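Estero Notes, Sun 1 March

The Marnik Street swap shelf is back after its winter break, and so are the 2,000 lids that fit nothing. Last October we asked for kitchen things in good order. We got a fondue set with 2 forks and a great many opinions about where it should go.
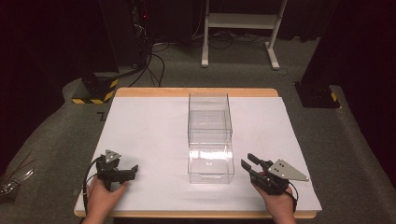 Spring cleaning has a bad name in our building, mostly earned. People start with the attic and are found at dusk reading old tax letters. Start small. A clear plastic box is a good test, as long as it stays as empty as the one on the white board. Mine lasted 5 days before the batteries moved in.

Drop-off is at the side door on Etham Lane. Please keep it to what you can carry in one trip, and take your own lids home.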